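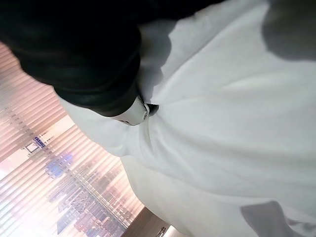

## How do you look after a robot that holds bedsheets?

Quick version, because the robot at Grestness gets its checkup every Tuesday and there's a lot to do before lunch.

The robot is called Schnyder. Two arms. Each arm has joints that bend, like your shoulder, elbow and wrist. At the end of each arm there's a gripper. That's the hand. Schnyder's job is practicing with big sheets, and sheets are HARD. A box stays box-shaped. A sheet flops, folds, slides, bunches up. Try picking one up by a corner at home and see where the rest goes.

Niall Mowat does the checkup. Here's what he looks at.

### 1. Power off first

Always. Big red button, then the switch on the wall. No fingers near the arms until the lights are out. Even Niall, and he's been doing it for years.

### 2. Fingertips

The gripper has to pinch thin cloth. Too soft and the sheet slips. Too hard and it can leave a mark or a hole. So Niall wipes the tips with a clean rag and feels for rough spots. Lint gets in there too – the same fluff you find in a dryer – and he picks it out with a little brush.

### 3. Cables

Cables carry power and messages to the grippers. They need some slack so the wrist can turn. Not too much though, or they catch on things. Niall turns each wrist slowly by hand and watches the loops. Any cable that looks rubbed or pinched gets a new one. Last April he swapped one out and it took teh whole morning.

### 4. Screws

Robots wiggle when they work, and wiggling loosens screws. He goes joint by joint with a small wrench. Snug, not super tight.

### 5. The sheet test

Power back on. Everybody behind the yellow line. Now Schnyder gets a real sheet. 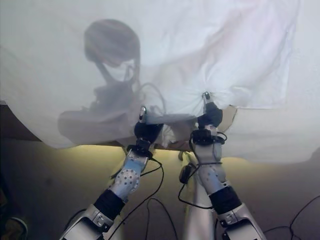
*Both grippers pinching the sheet. See the creases spreading out from the fingertip on the right? And there's a person's shape showing through the cloth.*

Creases are useful clues. When cloth gets pulled or pressed at one spot, the folds can point right at it. Look for that when you watch any robot working with cloth.

If the sheet slips, back to step 2. If the arm makes a clicky noise, back to step 4.

### 6. Write it down

Date, what got cleaned, what got changed, how many lifts. Schnyder has done 1,875 lifts since the last new fingertips. Niall keeps it all in a notebok with a coffee ring on the cover.

### Words to know

**Joint** – a place where the arm bends or turns.

**Gripper** – the robot's hand.

**Slack** – extra loose cable, so nothing gets yanked.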